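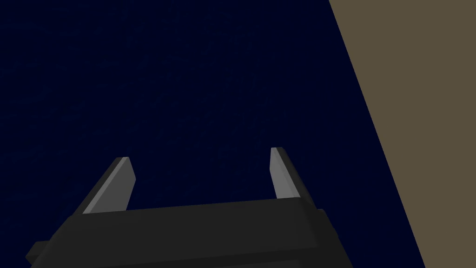 Three of you wrote in after the last issue to say sim numbers for grippers are worth nothing until the same fingers have closed on something real, and the bluntest of the three, from the Skosmont group, added that we should stop printing them at all. Fair enough on the first half. Not stopping though. Read on.

Gripper comparison, part two. Quick one this month, we move benches on Thursday and half the cables are already in crates.

Where we left it: two parallel-jaw candidates for the Orotville cell, the Grotel one and the older Tomaszewski unit we've had on the shelf forever. Same arm model, same controller, same wrist view. Plan was to run both in sim first, throw out the bad settings, then spend real bench time only on what was left. That's still the plan. We are behind on it.

The view from the wrist is the one we've been staring at all month. Fingers wide open, nothing between them, dark blue below and the tan face off to the right. Very plain render, flat shading, no pads on the fingers. We turned off everything pretty to get the runs through overnight and haven't turned it back on. Several people asked if the policy minds. So far doesn't seem to, but see below about the dark gray.

Runs. 3,000 approach attempts queued per gripper. The Grotel set finished. The Tomaszewski set stopped at 1,862 when the disk filled up with debug frames (our fault, logging left on full) and we decided to compare on the first 1,862 of each and not wait for a rerun. Same seeds, same order, so it's a fair cut. The rest will get done after the move.

What we were looking at, if you missed part one:

Approach only. Open jaws, come down at an angle, stop short of the surface. No grasping yet. We want to know how well each gripper's shape lets the camera see where it's going, and how often the planner picks a wrist angle that would put the housing into a side wall.

The Tomaszewski unit has the slimmer body. Less of it in view, more of the surface showing. The planner likes it, fewer rejected poses near walls. But the fingers are short in our model and the stop point has to be lower to make up for it, so some of that gain goes away again. We have not worked out how much. Ask again in August.

The Grotel is wider across the body. Near a wall this is where you lose poses, 272 of them rejected for housing clearance in the cut we used. Nearly all from the same two starting angles, which makes us think the start list is bad more than the gripper. Somebody copied it over from the old arm and the wrist offset is diferent. Fixing that first.

Dark gray on dark blue. This came up at the last call and deserves its own line. Dark housing over a near-black surface is hard going for the segmentation, the outer edges of the fingers sort of melt in. The paler inner faces save it. In the test where we painted the whole finger one dark color the tip estimate wandered a lot, and when we put the lighter inner faces back it settled down. So on the real fingers we'll try a strip of light tape on the inside and see. Cheap test, five minutes. Please don't use the shiny tape, we've been there.

Surface texture – left on, faint. There was a request to swap the scratchy blue for a clean flat fill to speed up rendering. Tried it on 200 runs. Render time hardly moved and the depth guess got worse, so the scratches stay.

Controller notes, for the four people who care:

Same gains for both grippers was a mistake. The heavier body wants softer gains at the wrist or you get a small nod at the stop point. You can see it in the traces, a little bump right at the end. Tomaszewski runs don't have it. We'll retune and rerun just the last part of the approach, no need to do the full path again.

Also the controller clips wrist rotation earlier than the spec sheet for the arm says it should. Not sure if that's us or the sim file. If anyone at Skosmont has a clean copy of the arm model with the limits checked, send it over, would save us an afternoon.

Back to the complaint. Yes, approach-only sim numbers don't tell you which gripper holds a part. We're not claiming that and sorry if part one read that way, the headline was too strong. What they do tell us is which start angles are junk, where the camera loses the fingers, and which settings would've wasted a day on the bench. Good enough reason to print them, we think. The real runs get printed next to them, same table, good or bad, and if the two don't match that goes in too.

Next up, in whatever order the crates get unpacked:

Fixed start list with the right wrist offset
Tomaszewski runs finished out to 3,000
Tape test on the real fingers, both units
Softer wrist gains on the Grotel, last part of the approach only
First real closes on the foam blocks, then the brackets from Orotville

No leaning yet on which one wins. A couple of us had a favorite going in and it's been a confusing month for that favorite. Cost is not in the comparison and won't be untill we have bench results.

If you want the traces, they're on the shared drive in the usual folder, one subfolder per gripper. Ignore anything marked old. The debug frames are gone, don't ask for them. Write in by the end of next week if you want a particular start angle or finger shape added to the rerun, after that the list is closed and we hit go.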